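Wusden showroom to close for three weeks as bathroom displays are replaced

The bathroom showroom at Prataleck, the home fittings store on the east side of Wusden, will close to walk-in customers in January while its display vanities, sinks and toilets are taken out and new ones are put in.

The trade counter at the rear of the building will stay open during the work, the store said. Orders already placed will be delivered as planned, and customers with a design appointment will be seen in the upstairs office.

Malachy Dunne, who manages the store, said the showroom had kept more or less the same layout through two changes of flooring and one change of owner. The main complaint from customers, he said, was that they could look at the displays but had a hard time picturing how the counters would hold up to everyday use.

"People come in and run a hand along the stone, and the next thing they ask is what they are supposed to clean it with," Dunne said. "We want the soap and the spray bottles and the cups out on the counters, the way they would be at home."

The showroom covers 1,244 square feet. Under the new plan it will be split into small bays, each with a vanity and enough clear floor for two people to stand side by side. The toilets, which used to be lined up along one wall, will be placed among the vanities so that customers can judge the spacing. Storage cabinets will go in last.

Dark stone is one of the reasons for the change. Dunne said black counters have been outselling white ones at the store, and that buyers of the darker tops are also the ones most likely to call afterward with questions about water spots and soap film.

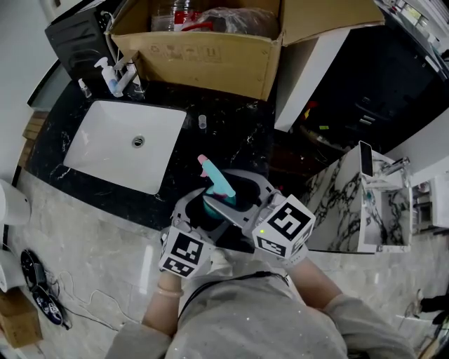
A spray bottle held over a black marble vanity, with a second vanity in white marble at right.

Anqi Wan, the store's kitchen and bath designer, has been putting together a care sheet that will go home with every stone top sold. It covers daily wiping, the kinds of cleaner to avoid and how often the surface should be sealed.

Her advice for marble is to use a cleaner labeled for natural stone, spray lightly and dry the counter with a soft cloth afterward. Vinegar, lemon juice and most cleaners sold for removing lime should be kept off it, she said, as they can leave dull marks that have to be polished out. The same goes for some toilet bowl cleaners, which customers tend to set down on the counter while they work.

"Put the bottle on a tray, or put it back in the cabinet," Wan said. "A ring from the bottom of a bottle shows up on black a lot faster than it does on white."

On white marble with dark veins, she said, the more common trouble is color from makeup, hair dye or mouthwash. She recommends wiping up spills right away and testing any new product in a back corner first.

Undermount sinks will make up most of the new displays. Wan said they make a counter easier to wipe down, as there is no rim to catch water, but the seam under the edge needs an old toothbrush now and then. She also asks customers to think about where the soap dispenser will stand before they choose a faucet. On a narrow counter the two can end up crowded together along the back, and the strip behind them is hard to reach with a cloth.

The store will sell off part of its display stock before the closing. A list at the front desk shows vanities, mirrors, shelf units and faucets, some of them without original packaging. A single vanity with a stone top and sink is priced at $852, and a wider one at $1,017. Both prices include the faucet but not delivery or hookup.

Buyers will need to bring help for loading. Stone tops have to be carried on edge and should be tied upright in a truck or van, and staff will not load one that is going to be laid flat. Sale items cannot be returned, though Dunne said customers are welcome to bring a tape measure and take as long as they like before paying.

Small items will be boxed up and sold by the carton on the last afternoon before the closing, starting at 2 p.m. These include drain covers, towel hooks, cabinet knobs and sample tiles. Leftover tile will be offered first to anyone who bought the same pattern from the store and needs a few pieces for repairs. Customers should bring an old receipt or one of the tiles to match.

Urnomix, a contractor based in Wusden, will handle the plumbing and the new partitions. Two of the sinks in the new showroom will have running water, which the old displays did not, so that customers can try the faucets. That part of the job requires opening the floor near the front windows, and the sidewalk entrance will be blocked for about 3 days. The side door on the parking lot will be used instead.

Cabinets for the new bays are being supplied by Boros. Dunne said the first of them had been ordered in white, with a darker finish to follow if customers ask for it.

The store plans to reopen the showroom with the vanities and sinks in place, even if some of the shelving is still on order. Opening hours will not change. Questions about the display sale can be taken at the front desk or by phone, but items will not be held without a deposit.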